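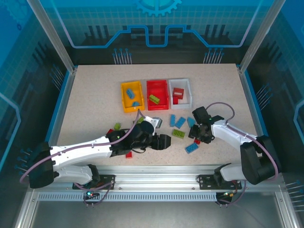 4. Loading labels and first print

17/01/2019 | By Jintana Siriwan
Print this page | E-mail this page
10 shares | 3 comments

Covers the Adton bin label printer, desktop model. Wall bracket version is section 6. If you skipped section 3 (driver install) go back and do it now.

Before you start: printer off, cable out. Roll of labels, any Manurung size. Ribbon only needed for the outdoor labels, paper ones go in without.

1. Press both side tabs and lift the lid. Goes up to a click and stays there.

2. Pull out the foam block and the strip of orange tape. Keep the foam if you plan to ship the thing anywhere.

3. Slide the roll holders apart. Drop the roll in, labels facing up, feeding toward you. Close the holders till they touch the roll, no tighter.

Note - if the roll wobbles, wrong core. Use the gray adapters from the bag.

4. Feed the first label under the guide and out the front slot. Two fingers' width sticking out is plenty.

5. Close the lid. Push on both corners, not the middle.

CAUTION: The print head gets hot. After a long run leave the lid shut for ten minutes before you reach in. Never scrape stuck labels off with a blade - alcohol wipe only.

6. Plug in the power, then the USB. Power light goes green. Blinking means the lid isn't down.

7. Hold FEED until three blank labels come out. Printer is measuring the gap. Don't pull on them.

8. On the computer open Skemness Labels, pick the roll size, hit Test. You should get one label with a border and the word TEST.

Border missing on one side? Nudge the left margin a notch and print agian. Border fine but text faint - darkness up one step. Past step 8 it smears.

Making the first real label

9. File, New, Bin label. Type the name, big and short. BRICKS, SCREWS, BATTERIES. Long names shrink to fit and you can't read them from across the room.

10. Color stripe is optional. Black-only ribbon prints it as a pattern instead.

11. Print one. Stick it on, check the size, then print the rest of the batch.

Note - wipe the bin front first. Labels wont hold on dust. Textured plastic needs the strong-tack roll, part 195.

Error codes

E-143: out of labels, or the roll ran backwards. Redo step 3.
E-167: size in software doesn't match the roll. Fix it in Settings, then redo step 7.
Any other code: power off, wait, power on. Still there, write it down and see section 9.

Next: 5. Using Prokonitz templates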